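The Plirnura Gauge

Print this page | E-mail this story

The gauge at Plirnura had read 11 millimetres every morning since the start of June. Anjana Navaratnam took the reading at six, wrote it in the log and signed it. The rules called for a new battery after 30 identical readings, so she fitted one. The gauge read 11.

She walked the 400 metres to the second gauge, at Arroyo. It was dry. The soil beneath it was dry to the depth of her probe.

The office at Biltis replied by return. Constant rain was not a fault, they wrote, provided it was recorded.

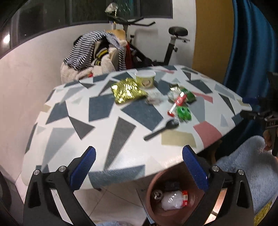
She sat up that night beside the funnel with a lamp and a flask. At nearly four the water in the tube began to rise. No rain fell on her sleeves or on the lamp glass. The level climbed for two minutes and stopped at the usual mark – she checked it twice.

She poured the water out and tasted it. It was salt. The coast was two days away by lorry.

In the log, under Remarks, she wrote: tide, regular. Then she signed it and asked Biltis for a longer tube.

Contact | Copyright Hosix Stories | Back to top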